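## Two hands, lots of tape

Hello again from the Sterkness corner of the building! If you skipped the last newsletter, I've been teaching our robot small household jobs by doing them myself, over and over, with a gripper in each hand. No joystick, no code on my side. I squeeze, I lift, I put down, and the recording goes off to Grulent (our training setup) overnight.

We're at 60 clean demonstrations on the whiteboard tidy-up and I'd like 300 before May, so my forearms are going to look fantastic. The marker cubes on the back of each gripper are how the system knows where my hands are, and I've learned to stop turning my wrists so far that the patterns drop out of view. I lost 20 runs to that one bad habit, grr.
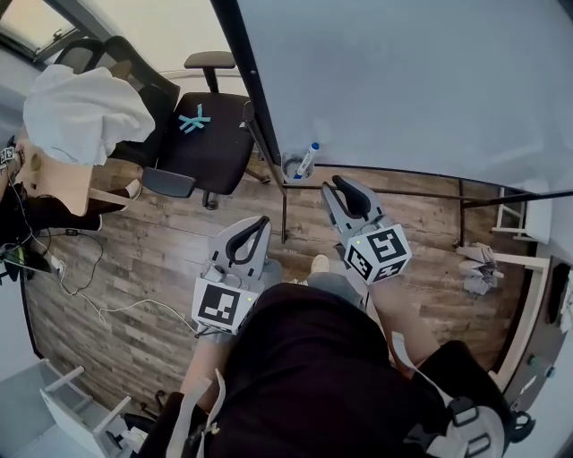

## On to squeezy things

Tubes are my new favorite problem. A box keeps its shape however you grab it, but a tube gives way and slumps and sometimes spins in the pads just when you think you've got it. The trick I've landed on is to close slowly, wait a beat, and only then lift. It feels silly the first few times (you'd never do it with your own fingers!) but the robot copies everything, including my rushing.

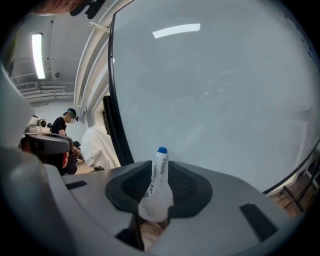
I've also been trying to start each run from a slightly different spot, so that the model doesn't decide tubes only ever live in one place. Friesen, our older arm, learned exactly that about a mug last year and still reaches for the same bit of table.

If you'd like a turn, I have 2 open slots on the Cledent sign-up sheet this week. Wear sleeves you can push up, and give yourself a few warm-up grabs before you hit record.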